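Tramen (robot arm)

Tramen is a two-arm tabletop manipulator built in a shared workshop at Clerach. It is used mainly for handling small household objects and short pieces of strip metal. The design is passed between builders as a set of drawings and a parts list, and no complete kit has been sold.

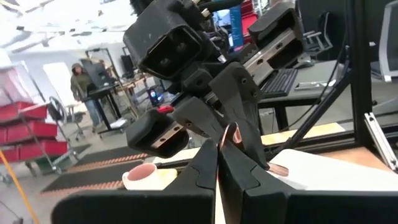
Design

Each arm ends in a parallel gripper with two black fingers. The fingers are broad at the base and narrow towards the tip, so that thin stock can be held in the gap between them without touching the knuckle. A small camera is carried at the wrist. The housings and linkages are matte black, and some fingertip pads take a rectangular metal plate fixed with two screws, which can be changed when worn.

The frame around the table is black aluminium, with upright posts, diagonal struts and bolted metal brackets. The white tabletop is separate from the frame and can be lifted out. Cables are run along the posts. Early builds carried them inside the arm, but the bend at the elbow broke the insulation and the practice was dropped.

Control

The arms are driven by a board called the Hisard, which was drawn up in the same workshop. Each joint has an encoder giving 4,000 steps per turn. Of these, 3,888 are usable on the wrist joint, the remainder being blocked by a hard stop. The stop position is found at start-up by driving the joint slowly until the motor current rises. Later boards store the last known position and skip this step unless power has been lost.

The control program, Mittal, runs on an ordinary desktop computer. It accepts typed commands or a recorded path. Paths are stored as plain text, one line per position, and can be edited by hand.

Use

Common test pieces are copper-coloured strip, mugs and flat pads. Curved strip is considered the hardest of these, as it tends to turn in the grip when held near one end. Builders usually reduce the closing force and take hold closer to the middle of the curve.

Variants

The 2-arm layout is the standard one. A single-arm version uses the same board with half the outputs left unconnected. A version with 7 joints per arm was begun in August and weighs about a third more than the original. Its drawings remain incomplete, and the shoulder bearing has been changed twice.

See also

Parallel gripper
Rotary encoder
Shared workshop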